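Wemar adds 229 tabletop tasks to its robot training set

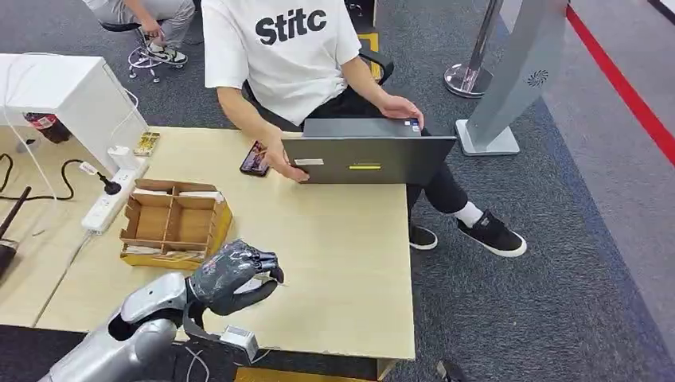 A gloved robot hand near a compartment box during collection work. Photo: Wemar

TEVANCE, October - Wemar said today it has added 229 tabletop tasks to Zorner, its library of examples for teaching robot hands. Sorting, picking, putting small things back in the right slot. Everyday stuff, on real tables with real clutter.

Each task is recorded 15 times, with the items moved between takes. Operators work in 17-minute blocks, then swap. Failed grasps are kept and labeled, not thrown out.

"We want the messy takes," said Eyvindur Vestergaard, head of data at Wemar. "A cable in the way, a box turned wrong. The model has to see that early or it wont cope later."

Sota Shimada, who runs the collection floor, said the next round covers soft packaging and thin lids. "Slow going. Lids are hard."

Partner lab Zakaria gets the first release, 400 hours, for testing. Wider access to follow, terms still being finalised with parnters.

Media contact: Wemar press desk, 9 a.m. to 4 p.m. Task list and sample takes on request.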